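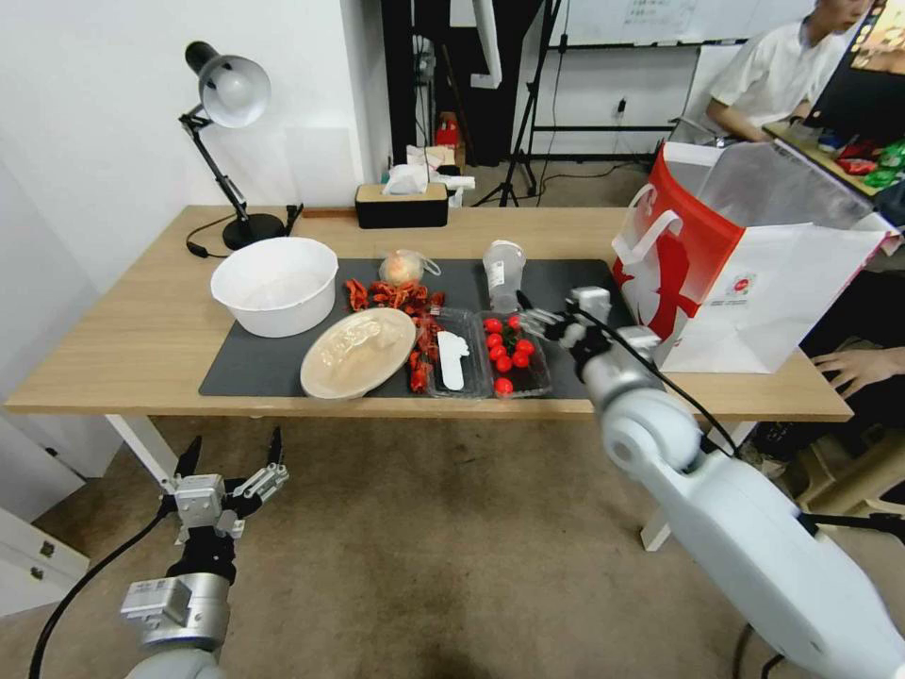 Step 2: Sort and weigh the chillies

Discard any pod with grey patches or a musty smell. Weigh the remainder in one batch and write the figure on the label — the Castholm jars hold 20 g of whole pods each.

Step 3: Set up the light

Mould is easiest to find under a low, slanting light. Switch off the ceiling light and turn each pod once.

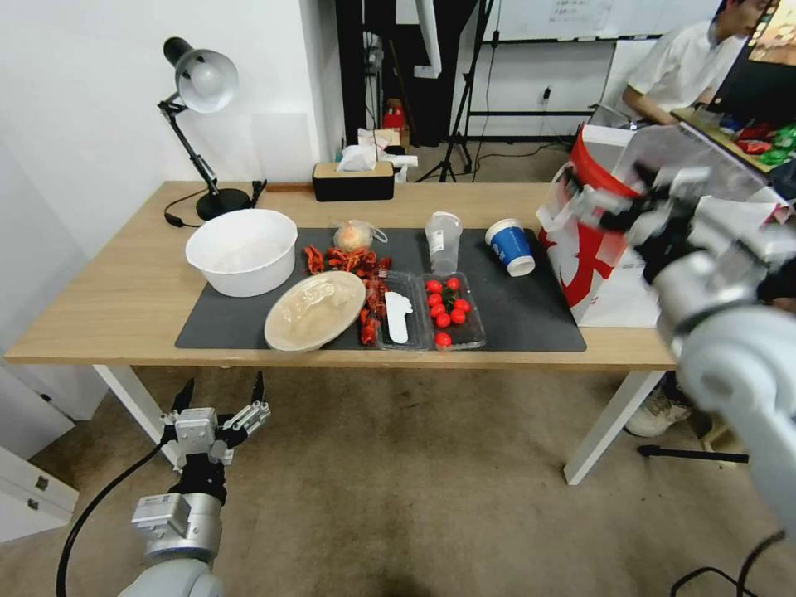

Check the seeds as well as the skin. Split one pod from each batch lengthways and look for dark threads near the stalk. A desk lamp with a jointed arm is suitable, as the shade can be tipped towards the work. Reject the whole batch if the split pod fails.

Step 4: Dry off

Spread the pods in a single layer on a baking tray. Heat at 50 °C for 17 minutes with the oven door slightly open, then leave them to cool fully before filling. Warm pods will mist the glass. 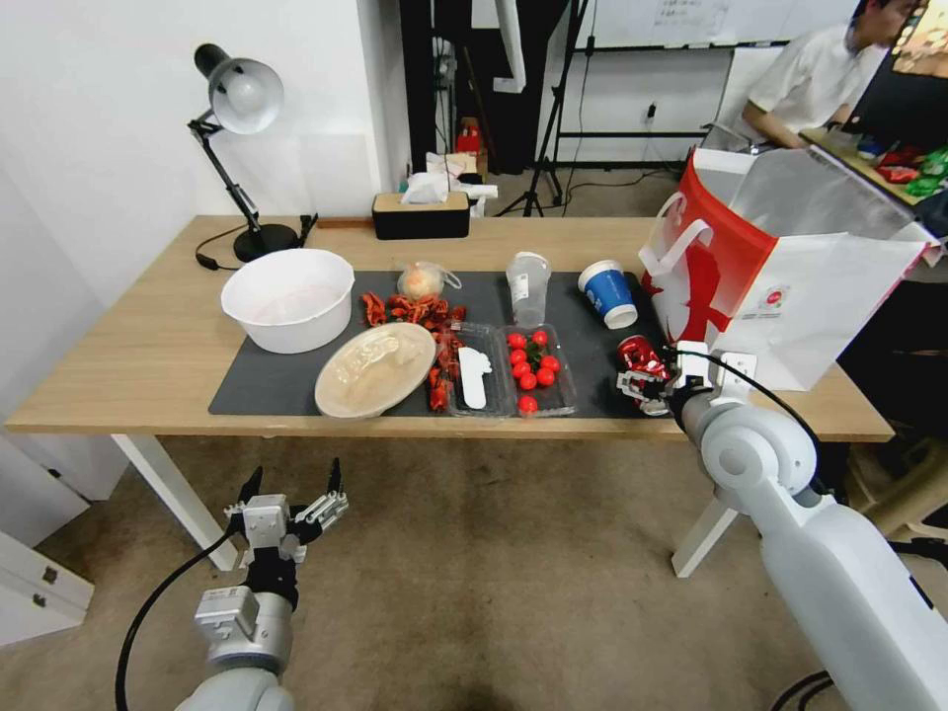
Fill to just below the neck and close the lid by hand. The Prultano lid has a rubber seal and needs a quarter turn past first contact — more will pinch the seal.

Step 5: Label and store

Write the batch number and weight on the side of the jar. Keep out of sunlight. Jars filled in September should be checked again in December.

Last updated: September 22, 2019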